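How to trace the family behind a country house

I have spent many happy hours muddling through the papers of the Malinowski family, who held Clistham for three generations, and friends often ask me how to begin with a house of their own.

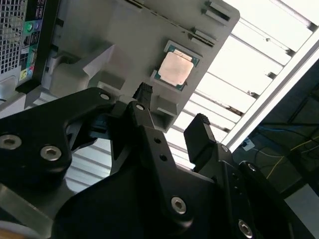
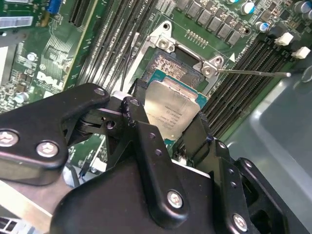
Start with the marriages – they tell you far more than the births. Look for the marriage contract first, as it usually lists the dowry, the lands that came with the bride and the rooms she was promised as a widow. Then draw a simple tree, in pencil please, and leave plenty of space for second wives!

Next, find the household inventory. The one at Clistham runs to 1,646 entries, and Suryani Tuhumury and I read it room by room over a long, wet October. Copy the old spellings exactly as you find them, and put your own guesses in square brackets.

Last of all, compare the inventory with the building accounts. If a room appears in one and is missing from the other, it was probably renamed for a new owner, so check the doors and windows before you give it up as lost.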